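Writing Fan Fiction and Serial Stories, evening course
Notes for session four: Tournament arcs, and how to end a chapter

Hello again. These are the notes I promised, typed up more or less in the order I said things, with the bits I forgot put back in. If you missed the session, read the whole lot. If you were there, skip to the homework, I won't be offended.

Where we'd got to

Last time we looked at the opening of Remedios Ocampo's web serial Nendgate, and at how long she makes you wait before anybody throws a punch. Several of you found it slow. Fair enough! But have a look at what she does with the waiting. By the time the first bout starts we know that Homolow can't use his left side properly, we know his teacher has lied to him about it, and we know the other fighter has worked it out. So when the left arm comes up in the second exchange, you wince. She hasn't described the blow yet and you're already wincing.

I think of this as loading the fight. Anything the reader needs in order to be worried has to be in place before the bell. If you stop in the middle of a kick to explain an old injury, the kick hangs in the air for a paragraph and everyone goes off to make tea.

What a tournament gives you

A bracket is a lovely thing for a lazy writer (I include myself). It tells the reader who fights whom, it tells them roughly how much story is left, and it gets rid of characters for you. The trouble is that readers can count too. With 4 fighters left and your hero on one side of the draw, everybody knows he's in the final, and the semi-final has to be about something other than who wins.

Some things it could be about:

What the winner has to give away. A secret technique, a friend's trust, a promise.
Who is watching. In Nendgate the semi-final is told almost entirely from the stands.
A loss that the hero wanted, or a win he didn't.

Jericho Tan asked whether you can simply have the hero knocked out early. Yes, and I wish more people would. You do need somewhere for him to go afterwards, though. Ikport, the second serial on your reading list, puts its lead out in round one and then leaves her wandering the harbour for three chapters, and I was never bored.

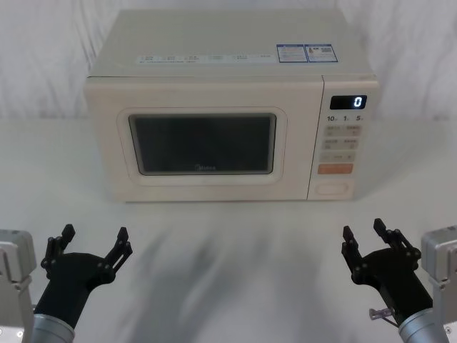
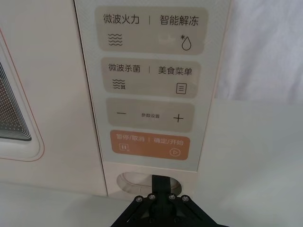
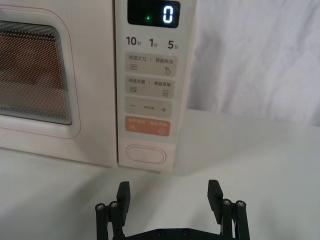
The training chapter

Right, training. Everybody loves writing it and a lot of people skim it. The usual pattern is that the hero goes off somewhere remote, suffers, and comes back with different hair. The suffering tends to get pages and pages, and the learning gets a line.

Try it the other way about. Pick one thing your character can't do at the start of the chapter and can do at the end, and make it small enough that I could understand it. Standing still, say. Breathing out before moving. In Ikport old Meesuk spends a whole chapter teaching the lead to fall over, and it pays off so much later that I'd forgotten about it and shouted at my screen.

Then cut. Wilfredo Rivera kindly let me use his draft for this in class. It was 1272 words, and after we'd all had a go at it with pencils it was 452, and I honestly missed only one sentence (the one about the sandals, Wilfredo, put it back). Most of what went was the character telling himself how tired he was.

Ending a chapter

A cliffhanger is a question you've made somebody want answered. "Is he strong enough?" is a bit of a weak one in this genre, as we've all read enough to guess. Stronger ones are narrower. Will she use the thing she swore not to use? Has he noticed that the referee has gone?

Please don't put the question in the narrator's mouth. I know the old television episodes did it, with the booming voice asking whether our heroes could possibly survive, and I'm as fond of that voice as anyone. On the page it reads like an advert. Stop on something happening, or on a line of speech, and let us do the asking.

Also, do open the next chapter in the same moment at least some of the time. Jumping away to another character every single week gets wearing. Aileen Belmonte made a good point here: if you post monthly, the reader has forgotten the cliff by the time you come back to it, and a jump on top of that loses them altogether.

A quick word on jokes

Interrupting a serious scene with a silly one is a grand tradition, and it works best when the person being silly doesn't know it. Inna Pylypenko's villain ringing up to complain about the venue is funny as he really does mind about the venue. If he winked at us it would die on the spot.

Homework

Write a semi-final, 800 words at most, where I know from the first line who is going to win. Make me read to the end anyway. No power levels, no flashbacks during a punch, and stop before the result is announced.

Bring it printed if you can, double spaced, with your name on every page. We'll read in pairs first. For anyone wanting to get ahead, the March reading is the harbour section of Ikport, starting from the chapter with the ferry.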